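Whiteboards: questions we get asked, and what we think of the usual answers

Skaden sells small and mid-size whiteboards to homes, tutors and little offices. Most of what is printed on the packaging in this trade is optimistic, some of ours included, so this page is where we try to be more careful. If an answer sounds grumpy, it was probably written after a morning of returns.

Do I need a whiteboard at all?

Maybe you don't. Plenty of people buy one in a burst of planning, write a list on it, and find the same list still there in March. If a paper pad works for you, keep using the pad. A board earns its place when more than one person has to look at the same thing, or when you work something out by rubbing out and starting over. Math practice is a good case. So is a weekly menu, provided somebody in the house will really change it.

What size should I get?

Smaller than you think. Customers tell us they want "a big one" and then hang it over a desk where they can't reach the top third. Cut a piece of cardboard to the size you have in mind, tape it up and live with it until Wednesday. If you keep bumping it with your chair, you have your answer.

Your site says "erases clean every time." Does it?

No board erases clean every time. That line came from the factory and we are taking it off the listings as we get to them. A new board wipes very well with fresh ink. Leave the same ink up for a few weeks and you will see a ghost. Anybody who says otherwise has only tested it in the showroom.

How do I get rid of ghosting?

Try these in order and stop when one works:

- A dry microfiber cloth with some pressure behind it.
- The same cloth, damp with plain water, then a dry one.
- Write over the old marks with a fresh dry-erase marker and wipe right away. It sounds like a trick from a magazine, but the solvent in the new ink loosens the old.
- A little rubbing alcohol on a cloth, tested in a corner first.

We don't recommend toothpaste, baking soda or those white foam erasing sponges. They do lift the stain. They also take some of the surface with it, and then the board stains faster than before. People swear by them, usually people who have done it once.

Is the special cleaning spray worth the money?

We sell one, so take this how you like. For most homes it is a convenience. Water does the everyday job. If you run a classroom and clean a board several times a day, a spray may save you some scrubbing.

Porcelain, glass, melamine or painted steel?

Melamine is the cheapest and ghosts the soonest. Painted steel is the middle choice and will hold magnets. Porcelain on steel lasts longest and weighs the most. Glass looks wonderful and wipes beautifully, but ordinary magnets slide right off many glass boards, and pale marker colors are hard to read on it in daylight. We have our doubts about anyone who calls one of these "best" without asking where it's going.

How long will it last?

Nobody can promise you a number, and we are wary of sellers who print one. We have a Pundance board in the back office that was already used when we got it and still wipes fine. We have also seen a board ruined in a month by one permanent marker and a kitchen scourer.

Can I lay it flat on a table and use it that way?

Yes, and for some jobs it beats the wall. Children draw better on a flat surface, and sorting magnets or cards doesn't turn into a picking-up exercise. It is also the way to fit a tray or clips without everything dropping on your foot. Put something smooth and clean underneath so grit doesn't scratch the back. The drawback is your sleeve. Anyone who writes flat will smear what they wrote, and left-handers will smear it first.

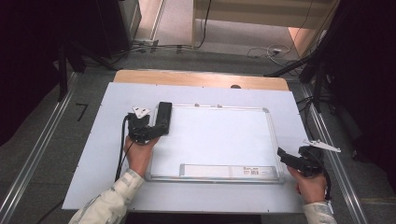 One more caution on flat use: mind the tray. On a framed board with a tray along the bottom edge, the tray may not sit level with the frame, and if you lean on the opposite corner you can feel the whole thing rock. A folded dish towel under the low side fixes it. We have seen "leveling feet" sold for this. Use the towel.

Should I peel off the label with the barcode?

Take a picture of it first. The label tells us which batch you have, and without it a warranty claim turns into guesswork on both ends. After that, peel away. Warm it with a hair dryer on low and it should come off in one piece, or two if you're impatient.

There seems to be a film on the surface. Is it supposed to be there?

Sometimes. Several of our boards ship with a clear protective film, and a surprising number of people write on it for weeks before calling to complain about the erasing. Pick at a corner with a fingernail. If nothing lifts, there is no film, so please don't go at it with a knife.

Will adhesive strips hold it on the wall?

The strip makers say so. We are less sure. On smooth, clean paint with a light board, perhaps. On textured walls, fresh paint or anything above a bed, use screws. Our Stororholm 31 comes with four screws and plugs, and the plugs are only adequate. If your wall is crumbly, buy better ones at the hardware store.

Do I have to store the markers sideways?

It helps. Stored tip-up they dry out sooner, and stored tip-down they can blob. Lying in the tray is fine, which is most of the argument for having a tray.

What is your return policy?

You have 23 days from delivery. The board has to be unmarked, and we do check. Return shipping is $12 for the small sizes, and free if we sent the wrong thing or it arrived bent. Dented corners should be reported within 10 days. After that we can't tell our carrier's dent from yours.

Do you match prices?

On the identical board, yes. We won't match the Srour desk board against a "similar" one from a marketplace seller, having opened a few of those boxes.

Last updated: March

Related questions
Which erasers shed the least?
Magnets that hold more than one sheet
Hanging a board on brick
Permanent marker on a whiteboard: what to try first
Skaden spare trays and clips

This site uses cookies to remember your cart and count visits. By continuing to browse you agree to our use of cookies. Accept | Settings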